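Eating Vegan in a College Town: My Semester Project
Food and Community, final report

So I should explain how I ended up writing about vegan food, because in September my topic was bus routes! Then I moved out of the dorms, lost my meal plan, and realized I had no clue where a person who doesn't eat meat or dairy gets dinner near campus. My advisor, Bradley Whitlock, told me to switch topics while it was still early, and I did it that same night.

What I did

I gave myself a food budget of $300 and ate only at places I could walk to or reach in 60 minutes by bus. I also put a short survey online and got 246 answers, mostly from other students (plus a few of their parents, hi!). I was hoping for 1000, which was silly of me.

What I found

Sandatari was the big surprise. It's a lentil and flatbread counter behind the laundromat, and nearly the whole menu is vegan already – they just don't put it on the sign. Clolano does a cashew pizza that people in the survey either loved or really, really didn't. Raptis has good soup, but ask about the broth, since it changes. I wanted to include Bririer too, only it closed for repairs in October and I never got a meal there.

The most common complaint in the survey was late hours. After 9 p.m. you're pretty much down to fries.

What I'd change

I'd ask people what they cook at home, because so many wrote it in the comments anyway and I had no good way to use it.
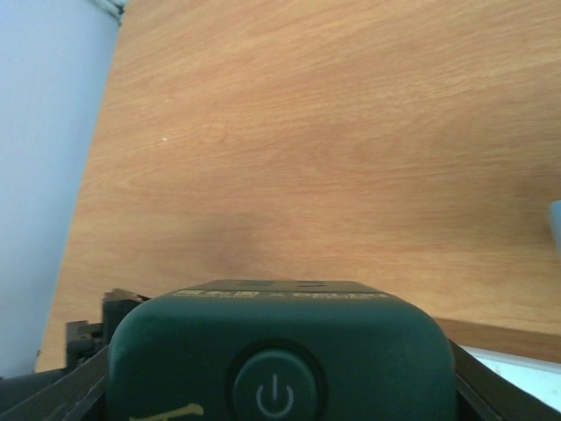 I'd also start the survey before midterms – half my answers came in during the last week, and I was still sorting them in December with a bowl of Sandatari leftovers next to me.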